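Little Tins and Boxes with Locks On: the gallery

Last updated: 13 May 2025

I've been meaning to put this page together since March, when the spare room shelf finally gave up and I had to move every last box on to the landing.
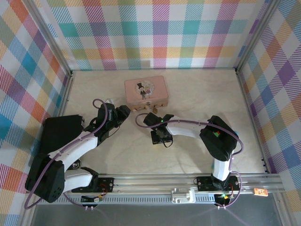
Once they were all out in daylight I remembered why I'd bought them in the first place, so I sat down with a cup of tea and a notebook and started writing a line or two for each. It took three evenings. I'm not a proper collector (proper collectors have cabinets, and they know what hinges are called), I just like a small box that shuts, and I like it even more if it shuts with a padlock.

There are 106 of them at the last tally, and I won't put you through the lot. These are the ones people ask after, plus a couple that I think deserve more love. The lines get longer as I go on because I got carried away.

The wedding tin
Pink, rounded corners, and a cartoon bride and groom in a circle on the lid, him in a black top hat and dark suit and her in white. It's all done in very soft colours, like sugared almonds. What I love best is the padlock on the front, a tiny brass one, hanging bang in the middle. There's a strip along the bottom edge that looks like wood, and it makes the whole thing feel a bit more like a piece of furniture than a sweet tin. Pink and brass is a lovely pairing and I wish more people would try it!

The plaid wallpaper
Not a tin, I know, but I've had more messages about the wallpaper than about anything I've ever put on this site. It's a pastel tartan with teal, pink, orange, lavender and a yellowy green, and the squares have little slanting lines in them if you look closely. Hülya Kırmızıgül wrote to say it gave her a headache and then wrote again the next morning to ask where she could get some. I don't know of a shop that still has it, sorry. If you want something in the same spirit, look for children's gift wrap.

The Preklow cash box
Grey, dented, weighs a ton. I paid 80 pence for it at a church hall sale, with the key taped underneath. The tape left a mark that I've tried to shift with white spirit, baby oil and a hairdryer, in that order. The mark is still there. It holds my spare fuses.

The biscuit tin with the wrong lid
Green tin, blue lid, and they fit each other perfectly. I've never met the other half of either. If you own a blue tin with a green lid, please get in touch, I'm quite serious.

Dehua's button box
Dehua Qin gave me this full of buttons and then asked for the buttons back. Fair enough, there was a good set of horn ones in there. It has a hasp on the front but came with no lock, so I put a luggage padlock through it and it looks silly, far too big, like a child in its dad's coat. I keep looking for a smaller one. The width you want for a hasp like that is hardly anything, so measure the loop before you order.

The Giretti sewing tin
Long and flat, with a tray that lifts out on two tabs. One tab has snapped. I've mended it with a bit of ribbon and a stitch, and it lifts out wonky but it lifts out. Red outside, cream inside, smells of machine oil.

The one that plays a tune
Four notes and then a sort of cough. Junhao Qin had the back off it on my kitchen table and put it together again beautifully, and now it plays five notes and then the cough. We've left it there.

Two moneyboxes from Ovoleck
I bought these as a pair and they're slightly different heights, which bothers me every time I dust. Both have a slot in the top and a little door in the bottom. The taller one had a foreign coin stuck inside the slot, and Afiq Sutanto got it out with a lolly stick. He kept the coin. That was the arrangement.

The tea caddy
Black, with gold flowers mostly rubbed off the corners where hands have been. I use this one every day! It lives by the kettle and it isn't precious at all. There was a lock on it once (you can feel the two holes with your fingertip) and I've thought about fitting another, but then I'd have to unlock the tea.

The Xiao pencil tin
Small and yellow, and it rattles because there's one pencil stub in there and I can't bring myself to throw it out. The hinge is a single piece of wire pushed through and bent over at both ends. I've straightened it twice. I think the third time will snap it, so I'm leaving it alone.

Hongjun's puzzle box
On long loan from Hongjun Jin, who says it opens in 58 moves. I've managed it once, by accident, while I was carrying it upstairs, and I couldn't tell you what I did. There was a folded bit of paper in it that said "well done" in pencil.

The sweet jar of keys
Last one, and again not a box. Every key that ever came without a lock goes in here, and every so often I tip them all on to a towel and try them in whatever's new. My favourite match so far is a stubby little brass key I'd had for years, which opened a blue trinket box on the first go. I did a lap of the landing.

A few practical bits, as I get the same questions a lot. For cleaning painted tins I use a barely damp cloth and nothing else, and I dry them straight away. For stiff padlocks, rub a soft pencil on the key, work it in and out a few times, wipe, do it again. Please don't use cooking oil, it goes sticky and then you've got a stiff padlock that also collects fluff. Rust on the inside I leave be, unless it's flaking.

None of these are for sale, before anybody asks. The nice gentleman who offered me 4,000 postage stamps for the tea caddy has had his answer.

I've still got the hatboxes to write up and they're still on the landing, so that's next, once I've worked out where they're going to live. If you've got a locking tin of your own with something odd on the lid, send me a note through the contact page and tell me what you keep in it.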